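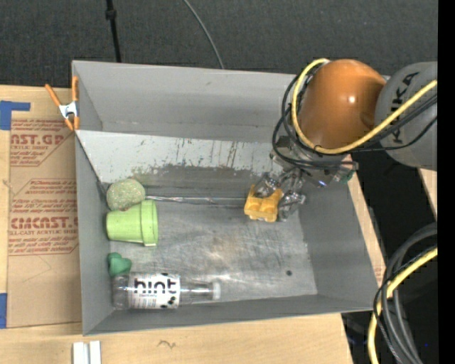 Ganden Carbon Steel Wok, 14 inch, flat bottom

Item 474
In stock, ships from our Genport warehouse

Choose a handle: long wood handle / long wood handle + helper loop

The wok we sell the most of. Flat bottom so it sits still on electric, induction and gas. Heats fast, drops heat fast when you pull it off. Good for stir fries, fried rice, noodles, shallow frying, eggs once it's broken in.

Restocked in August after the long gap, sorry to everybody on the waiting list. If you signed up and didn't get the email check spam, then just order from this page.

Details

Carbon steel, 1.5 mm
14 inches across the top, 6 inch flat base
Depth 4 inches
Weight a little under 4 pounds with the long handle only
Wood handle unscrews, Phillips head
Works on gas, electric coil, glass top, induction
Not for the microwave. Not for the dishwasher, ever
Lid not included, see the Safavi domed lid further down

Before first use

It comes with a coating of factory oil so it doesn't rust in the box. That has to come off. Hot water, dish soap, steel scrubber, inside and out. Takes longer than you think. Rinse, do it again.

Take the wood handle off. Dry the wok on the burner, medium high, until the steel starts turning blue and brown. Fan on, window open. Tilt it so the sides get heat too. On a glass top go slow, medium only, and give it more time - fast heat on a cold flat base can warp it.

Let it cool a bit, then wipe with a very thin coat of oil. Canola, grapeseed, whatever you have with a high smoke point. Thin. If it looks oily wipe it again. Heat till it stops smoking. Repeat two or three times.

Oven works too for the helper loop version. Handle off, 474 is too hot so don't confuse the item number with the temp (somebody did). Set 450, upside down, one hour, leave it in there to cool.

First few cooks

Scallions and ginger in plenty of oil, push them all over the sides, throw them out. Then fatty stuff, bacon or skin-on thighs. Skip tomato, vinegar and wine for the first couple weeks, acid strips the new seasoning. Blotchy is normal. So is black in the middle and bronze up the sides.

Cleaning

Hot water and a soft brush or bamboo whisk while still warm. Little bit of soap is ok. Dry on the burner for a minute, rub in a drop of oil, put away. Rust spot? Scrub it off and re-season just that part.

Goes with it

Safavi domed lid, 13 inch, aluminum. Sits inside the rim. Fits this wok and the older Ganden one
Vurnberg wok spatula, stainless, long handle, rounded edge
Vurnberg spider strainer, 6 inch
Bamboo whisk, 2 pack

Shipping and returns

Orders in before 2 p.m. go out same day, later ones the next working day. The wok ships in it's own box, lid and tools might come seperately. Free shipping when the cart is over $90.

Returns within 30 days if it's unused and still has the factory oil on it. Once seasoned we can't take it back unless there's a defect - loose rivets, a base that rocks on a flat counter out of the box, cracked handle. Send us a photo of the problem with your order number and we'll sort it out.

Common questions

Round bottom version? Not right now. Waiting on the maker.

Will it fit a small burner? Yes but the sides won't get very hot. Cook in smaller batches, 200 grams of meat at a time is plenty.

Replacement handle? Yes, item 349, screw included. Fits the 12 inch also.

Is there a nonstick coating? No. Bare steel, the seasoning is what keeps food from sticking.

Metal utensils? Fine.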